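Reviews > Media and Communication > Textbooks and Course Packs
Search reviews Enter title, author or keyword Go
We use cookies to remember your reading list and to count visits. Accept all / Manage settings

Reading the Local Frame: A Workbook in News Analysis, by Glykeria Balaskas. Wenier Press, 300 pages, with online coding kit.

Reviewed by Danai Gavalas

Workbooks in media analysis tend to promise the same thing, which is that a student with no training can sit down with a pile of news stories and come up with something better than an opinion. Balaskas makes the promise on her first page and repeats it at the head of every chapter. I taught from the book for a full term, with second-year students who were mostly willing, and I remain unconvinced that it can be kept by the method she proposes.

The method is a coding sheet. Each story gets read twice, once for who is quoted and once for what kind of problem the story says it is dealing with. The second reading uses five frames: conflict, cost, blame, safety and community. Students mark one frame as dominant and may mark another as secondary. The marks go into the kit, which turns them into tables.

Most of the book is built on a single case, the closing of the bus depot in Mislow and the two years of coverage that went with it. Balaskas collected 461 items from the town's paper, its free weekly and a regional broadcaster's website. She is generous with this material and a good share of it is reprinted in full, which teachers will be glad of. Finding clean local news text that you are allowed to hand out in class is a miserable job, and I would guess that plenty of copies will be bought for the appendix alone.

My trouble starts with the frames. The chapter that introduces them says they "emerged from the data." Two chapters later we learn that they were drawn up for an earlier study of hospital coverage and carried over. Both statements can be partly true, but a workbook for beginners should say which came first, and it matters a great deal to the results. If you go looking for a community frame in a town losing its depot, you will find one. My students found it in an ad for a bake sale that had been scanned in with the letters page.

The agreement figures are thin too. Balaskas reports that her coders agreed "to a satisfactory level" and sends the reader to a note, and the note sends the reader to the kit's help file, where there is a definition of agreement and no number. Students are told in chapter 7 never to accept a finding without asking how reliable the coding was. Mine asked. I had nothing to tell them.

She is much better on sourcing. The chapter on quotation is patient and full of small, useful observations: how often a council press release is cut from the bottom and printed as news, how a driver gets a first name and a manager gets a title, how the phrase "residents say" can rest on one person at a bus stop. The exercise where students match a release against three published versions of it was the best hour of our term. It needs no software and no frames. A whole book of that would be worth the price.

The closing chapters on causes are weaker. Balaskas wants to show that the coverage shaped the council's decision, and she has a tidy timeline in which stories using the cost frame bunch up before each vote. A skeptical reader will say that stories about cost bunch up before a vote on money for the plain reason that the agenda has been published. She mentions this objection in a single paragraph and moves on. There is also nothing about what people in Mislow read, believed or ignored. The audience is assumed throughout, and a student could finish the book thinking that counting the stories is the same as knowing what they did.

As for the kit, it runs in a browser and was built by a firm called Trorgate. It loses unsaved marks when the session times out, and it can't record a disagreement between two coders without overwriting one of them. Export gives you a spreadsheet with the frames as numbers and the key on a separate sheet. We went back to paper before midterm.

The writing is clear and free of padding. I would borrow the sourcing chapter and the reprinted articles, skip the tables, and treat the claims about influence as a topic for argument. As a complete course, which is how Wenier is selling it, I can't recommend it.

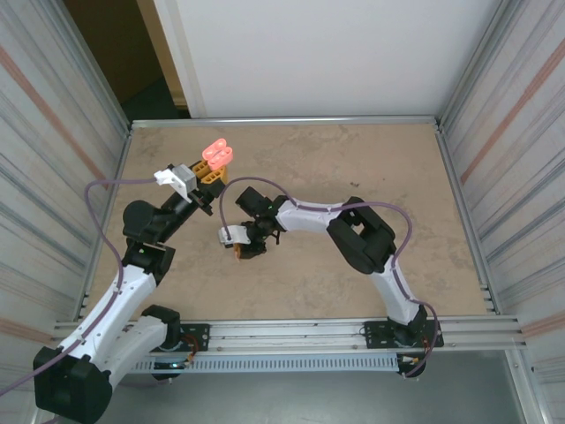 Two robot arms at the near edge of a tan-brown work surface.
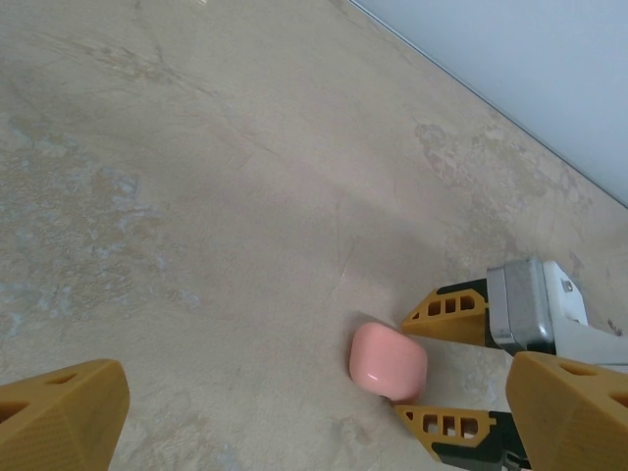
Pantelis Politis
I think you're too hard on the frames. I used the book with a night class and told them at the start that the five categories were borrowed, and after that it went fine. They argued about whether "blame" and "conflict" could ever be told apart, and by December most of them had merged the two on their own sheets. Isn't that what you'd want from a workbook? I agree about the missing agreement figure, though. I wrote to the publisher to ask for it and got a link to the same help file.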